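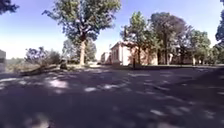 Figure 3. Paved area at the Gresness site, with tree shade across the asphalt and a single-story building behind the trees.

4.2 What changed for the delivery staff

When we first visited Gresness in April, the three people who carried mail, lab supplies and small parcels between the buildings had been working alongside the Wundano carts for long enough that the novelty had worn off, and they were generous with their time in telling us what an ordinary shift had become. The carts had taken over most of the driving. The sorting, the loading and the conversation at each door were still theirs, and all three told us, in one way or another, that the conversation was the part of the job they had worried most about losing.

The volume of work hardly moved. Delivery logs for the comparison period before the carts list 2,470 completed runs, and the logs for the matching period afterward list 2,506. What did move was where the hours went. Before, a carrier would be out on the grounds for most of the morning and would sort in the gaps. Now the sorting room is where the day happens, with trips outside when a cart stops and asks for help, and one carrier described this to us (quite cheerfully, we should add) as having become a dispatcher without ever applying for it.

Those requests for help deserve a closer look, as they shaped how people felt about the whole arrangement. Staff told us that heavy tree shade was a frequent cause. On bright days a cart might slow down or stop at the edge of a shadow, and someone would have to look at its camera view in the sorting room and decide whether the way was clear. The longest tree-lined stretch runs for 400 meters, and it was the stretch that came up most often in our interviews.

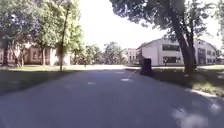 Carriers who had walked the grounds for years were very good at these decisions. They knew which trees dropped branches after wind and where visitors tended to step out without looking, and they could clear a stopped cart in a few seconds. A newer colleague, hired after the carts arrived, found the same task tiring and told us she often went outside to check in person. We take this as a sign that the remote work leans on knowledge gained on foot, and that the site will need some way of passing it along.

Pay grades had not been revised at the time of our visit, although the duties plainly had. We return to this in Section 5, where the Notham site, which rewrote its job descriptions first, makes a helpful comparison.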